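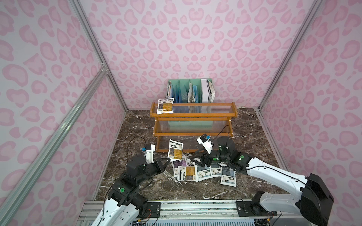 *Fig. 1. Pink leopard-spot print on three walls, with a dark brown marble-look floor.*

# Spots, Stripes and Scale: How Pattern Size Changes the Way We See a Room

Our project started with an argument over wallpaper. One half of the group was sure that a big print makes a small room feel cramped, and the other half thought it did the opposite. Neither side had any proof, so we made this our topic for the spring term!

## What we wanted to find out

Does the size of a repeating pattern change how large people think a room is? We also wanted to know if color matters as much as size, but we ran out of time and only got partway into that.

## Method

We built 20 cardboard model rooms, all with the same inside measurements, and lined the walls with printed paper. The designs came from a pattern book by Brustau, a small print shop that kindly let us scan its pages. We used three families of pattern: animal spots, stripes and leaves. Each one was printed small, medium and large. The two leftover rooms were plain white, and the rest were repeats in a second color.

Visitors to the open house at the Jandov building looked into each room through a peephole and marked its size on a line from "tiny" to "huge." We collected 1,373 usable marks. Slips with two marks on one line were thrown out.

## Results

- Small prints made rooms look bigger than plain white did. This surprised all of us.
- Large spots scored lowest of everything. People wrote "busy" and "closing in" on their slips.
- Stripes depended on direction. Upright stripes made the ceiling seem higher — we had read this in every decorating book, and it was great to see it show up in our own numbers.
- Leaves landed in the middle at every size.

The gap between small and large spots was the clearest result we got. Medium spots were messy, and we still argue about them.

## Problems

The glue warped four of the rooms, and we had to rebuild them the night before. Our lamp was also too yellow, so the pinks came out nearly orange in the peephole. We swapped it in the afternoon and left the morning slips out of the color comparison.

## Next steps

We would love to try this with real rooms. The Kurnska studio has two matching storage rooms, and papering both would use up most of our budget of 2,000. We also want to test floors, as a dark floor under a pale wall may pull the whole room down visually, and none of our models had one.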